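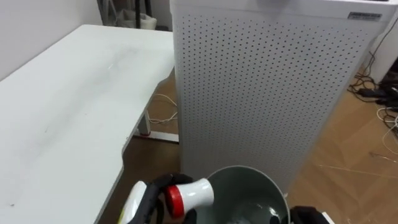 # Two-arm unit: setup, care and repair

Questions that come up most often from people looking after the Merrick unit at Plivcombe. If yours isn't covered, ask Noémi Farkas before you open anything up.

Last changed May 16, 2025.

## Starting up

**What order do I switch things on in?**

Wall socket, base, arms, then the control laptop. If the laptop is already running when the arms get power, it often fails to find the left one. Close the Wukell program and open it again.

**The arms move a little when the power comes on. Is that a fault?**

No. They take up their own weight and settle. A movement bigger than a hand's width is a fault, so press the stop button and write it in the log.

**Do I need to home the grippers every time?**

Yes, with nothing in them. Homing with a bottle or a bowl still held gives the wrong zero and the fingers will close too hard for the rest of the session.

**How much clear floor does it need?**

Enough for the base to turn without touching furniture. Push cables back towards the wall before you drive. The base can climb a thin wire but it tends to drag it along, and we have lost one network lead that way.

## Grippers

**What grip force should I use for small plastic bottles?**

Start at setting 7 and go up one step at a time if the bottle slips. Bottles with a screw cap should be held by the body. Gripping across the cap can loosen it.

**Can one arm hold a metal bowl while the other works over it?**

Yes, this is a normal two-handed job. Put the bowl arm in hold mode first, then move the other arm. Keep the black finger covers on, as bare fingers slide on a smooth rim and mark it.

**How do I clean the finger covers?**

Damp cloth, a drop of washing-up liquid, wipe again with clean water and leave to dry. No solvent and no hand gel. Both leave the surface slick.

**When should the covers be changed?**

When you can see a split, or when a dry bottle slips at setting 7 with clean fingers. The part number is 618 and spares are in the second drawer. Change all the covers on a gripper together. A new one next to a worn one gives an uneven grip.

**The left gripper opens slowly. What should I check?**

Look for crumbs or tape at the finger joints first. Then check the plug at the wrist, which works loose. Push it in until it clicks. If it is still slow, run the finger test from the service menu and note the result.

## Arms and cables

**What does error 104 mean?**

Lost contact with a wrist joint. It is nearly always the cable. Power off, wait 30 seconds, reseat the plug at both ends and start again. If it comes back the same day, leave the unit off and tell Noémi.

**Can I take the arm housing off to look inside?**

Only with the power off at the wall, and only if you have been shown how. The clips along the trim break easily.

**Do the joints need grease?**

No. They are sealed. Someone oiled the shoulder last July and the seal had to be replaced.

## Camera

**The arm keeps reaching slightly to one side of the object. Why?**

Usually the head camera has been knocked. Run the Flallel check with the printed card flat on the floor in reach of both arms. If the check fails twice, tighten the two screws under the head and repeat it.

**Does the lighting matter?**

Even light is best. White objects against white furniture are harder for it to pick out, so try a darker mat underneath if it keeps missing.

## Shutting down

**How should I leave it?**

Grippers empty, arms lowered to the rest position, then laptop, arms, base, wall. Never cut the power with the arms raised. They drop.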